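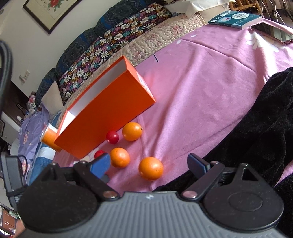

Gripper with blue pads, pointed at the fruit

Do people leave when the alarm goes off?
General Preparedness > Drills and Evacuation

Post 1, trevton_tom
August 25, 2019
We had a real fire alarm in my building in Trevton. I was out in 2 minutes. Most of my floor took 15. They were shutting down laptops and looking for coats. Is that normal?

Post 2, hallwarden
Yes. People look around to see what everyone else is doing. If the first few stay put, the rest do too. Stairs were clear, I assume?

Post 3, trevton_tom
Clear the whole way down. Five flights.

Post 4, karnc0mbe
I blame the monthly tests. Our office in Karncombe tests the bell so often that it doesn't mean anything anymore. Cut it to twice a year and people would move.
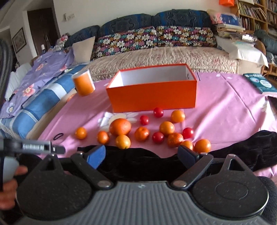

Post 5, hallwarden
Disagree. Testing the bell and running a drill are different things. If you only ring it and let everyone stay seated, you're training them to stay seated. Have them walk out every time.

Post 6, karnc0mbe
Try telling my manager that seven times a year.

Post 7, oldboots
A voice message worked better for us than a bell. "Fire on the second floor, use the east stairs." Ours was recorded, and people still moved faster in the October drill.

Post 8, trevton_tom
We only have the bell. I'll ask about a PA.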